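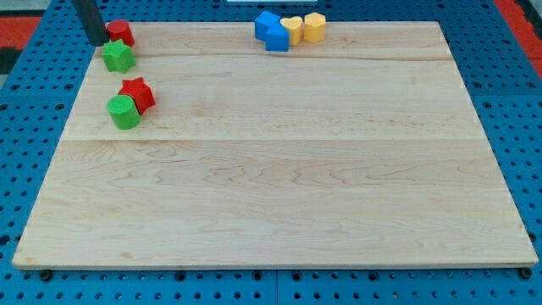
By the Sikis bench crew — updated in August

I get asked about the board more than the arm, so let's start there. Our Sikis sorting cell runs on a maple top laid over the blue perforated table, and I love it! The colored blocks show up nicely against pale wood, and a tired board is easy to swap.

Looking after it is simple. I wipe it down every Wednesday with a barely damp cloth (no spray, please) and run a finger along the glue seams. If I feel a ridge, I sand it lightly and redo the height check — 10 touches, spread over the whole top. Then I push the blocks off to one side and jog the arm down by the far left corner, nice and slow, to see that it still stops where it should.

The board kit is part no. 246 in the Brarex shop, and it comes with 2 spare bolts. Order the long ones if your table is the older Garba type.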